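3.2 Keeping the folding cell in a usable state

Most published work on cloth handling says little about what was done to the machine between trials. We think this is a mistake. Our own cell, a two-arm bench known in the lab as Skallon, gave noticeably different results on different days with the same policy and the same clothes, and it took us too long to look at the bench before blaming the learning method. This section sets out how the cell was looked after during the study, and how much of that care we now believe was worth the time.

The two arms hang over one long side of a white table and work towards the opposite edge. The grippers are of different build, a leftover from an earlier project, and we did not try to match them. Mok (in an internal note) argued that the mismatch would hardly matter for flat garments. We were less sure, and the logs do not settle it.

Each session began with a stretch check. A dark garment was laid lengthways, one gripper was closed on each end, and the arms were told to hold the cloth flat at a fixed width. The operator then judged whether the upper edge ran straight and whether any part of the lower layer had dropped out of line (Figure 4). The check takes around 15 minutes if nothing is wrong. It was taken from the Brondum procedure, which claims that a straight upper edge shows the arms to be well aligned. We do not accept this. A straight edge can be had from badly aligned arms if the cloth is stiff enough, and a small error in height at one gripper may only show up as wrinkles lower down, where they are easily put down to the garment.
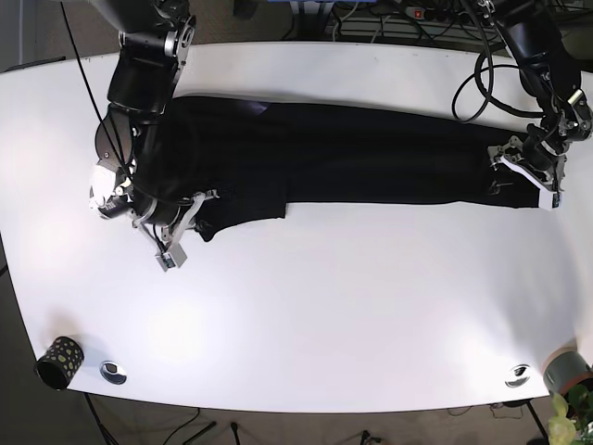

Figure 4. Stretch check with a black garment held between the two grippers. The upper edge is mostly straight; the lower edge is slightly wrinkled, and a flap hangs below the main band near the left end.

3.3 Fingertips, cables and the table top

Fingertip pads were replaced after every 1000 grasps, as the Prenisitz group recommends. We found no support for that number. In a side test we ran one set of pads for 80 trials past the limit and saw no rise in dropped cloth, though the test was small and used only one kind of fabric. We kept to the schedule so that our results could be compared with theirs, and for no better reason.

Cables were a more likely source of trouble. A cable that pulls on the wrist can disturb the force reading during a slow stretch, and the effect depends on the pose of the arm, so it does not average out over a session. We re-dressed the cables whenever the resting force reading drifted between two checks. Whether this cured the drift or merely moved it to another pose we cannot say, as we recorded the reading in one pose only. Anyone repeating the work should record several.

The table top was wiped before each session. Glare from its surface was left alone, and we suspect it accounts for some of the failed edge detections listed under Talpur in Table 2.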